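Ticket 321 - Left wrist drops out partway through the table clearing run
Project: Maihi (two-arm tidy-up bench), Wollstead Robotics Club
Status: Open, sort of
Priority: Medium, creeping up to high

Hi all, logging this properly because the group chat has swallowed it twice now. We've got the Jarkbridge demo in February and the left arm still throws error 239 when it's holding something and the right arm starts its own lift. It doesn't drop the thing. It just stops listening, the status light goes amber and the whole program sits there like it's waiting for a bus.

What I've tried so far, in the order I tried it:

Restarted the controller. Fine for one run, then 239 again.

Swapped the left and right USB leads at the hub. The error stayed with the left arm, so I reckon the hub's in the clear (sorry hub, I blamed you for a fortnight).

Dropped the left arm's speed to half. It got further through the sequence before it stopped, and I got excited, and then it did it at full speed too. So probably just luck.

Ran the left arm by itself with the right one parked. No error at all, 5 goes in a row! That's the bit that makes me think it's power or bus traffic and the gripper is okay.

For anyone picking this up, the sequence is the usual clearing one: left takes the foam block, right takes the plates, then the cup and the tissue. The pen cup, the coloured blocks and the sunnies live on the back shelf and aren't part of the task, so please leave them where they are or the camera calibration gets grumpy.
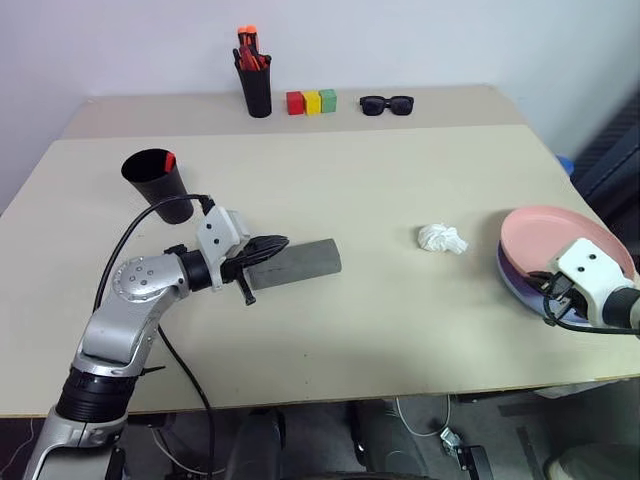

Page 2 of 3

Have a look at the cabling near the left wrist, where it's coiled up just behind the gripper. I wound it that way myself to keep it off the table and I'm now wondering if I was too enthusiastic. If the coil gets tight when the elbow comes up, the connector could be getting a tug right as the right arm starts pulling current. The right one is coiled as well and never complains, but it doesn't reach as far across.

Update, 4.40 pm: unwound the left coil by one turn and reseated the plug. Got through the foam block and the plates, then 239 on the cup. Better? Maybe? I've written down line 167 in the log as the last good reading before it goes quiet, if someone who knows the bus code better than me wants to stare at it.

Update, 6.15 pm: put a spare supply on the left arm so they're not sharing. Three clean runs, then I had to pack up. I don't want to call it fixed off three runs - we did that last term and looked very silly at Haltasness.

Still to do: more runs on the separate supply, then go back to the shared one with the looser coil and see which change did the work. Please only change one of them at a time! And if you borrow the spare supply for the rover, write it on the whiteboard.

Leaving this open.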